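Boradero Maple Work Board, Large
Byun range, item 3961

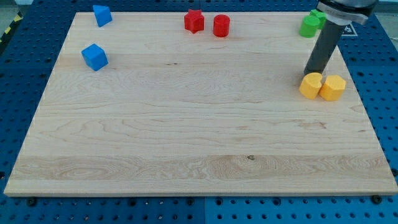
2 min read

The Boradero is a flat maple board for tabletop work and play: sorting, building, tracing, puzzles, model parts. It sits on top of a table or bench and gives you a smooth, pale surface in place of whatever is underneath. It is the largest of the 3 boards in the Byun range and the one most often ordered for classrooms.

Grain and color

The wood is light maple with a pale cream color. Every board is different. The one in the photo has long streaks, swirling knots and a band of stronger figure across the lower third. Others are plainer. We do not sort boards by figure, so please do not ask us to match a particular one. If you want the plainest board on the shelf, write "plain" in the order notes and Nia Meredith in dispatch will pick one if there is a choice that day.

Maple darkens a little with age and sunlight. A board kept by a window will turn more honey colored than one kept in a cupboard.

Using it with blocks

Small solid shapes show up well on the pale wood. Blue, red and green pieces are easy to tell apart on it, even toward the back of the board. Cubes and cylinders stand steady. A star can stand upright on its points, and younger children like to try this before anything else. Prisms can be set down on any side.

A common way to start is to line the blocks along the back and keep the front clear as a working space. Left-handed children may want the blocks moved over to the right.

Blocks are not included. The Ovport block set is sold separately and has its own page.

Setting up

Put the board on a level table. It can go over pegboard, laminate or bare wood. Wipe the table first, as grit under the board will scratch both surfaces. The board can be fixed down at the front edge. On a slick table, use the thin rubber mat from the accessories page.

The board is heavy for one child to carry. Two adults can move it easily, one at each short end.

Care

Wipe with a damp cloth and dry it right away. Do not soak it and do not put it in a dishwasher. Crayon comes off with a little dish soap. Water-based marker comes off if you get to it the same day; permanent marker has to be sanded out. Oil the board twice a year with plain mineral oil, both faces and all four edges, and leave it overnight before use.

Store it flat. If it has to stand on edge, change the edge now and then.

Price and delivery

Large board: $95
Rubber mat: sold separately
Orders are packed at the Ploltetti workshop. Boards ordered after 2 p.m. are packed the next working day. There were 69 large boards left from the November batch when this page was last updated.

Returns are accepted on unused boards. For school orders and invoices, contact Cempaka Sopacua at the sales desk.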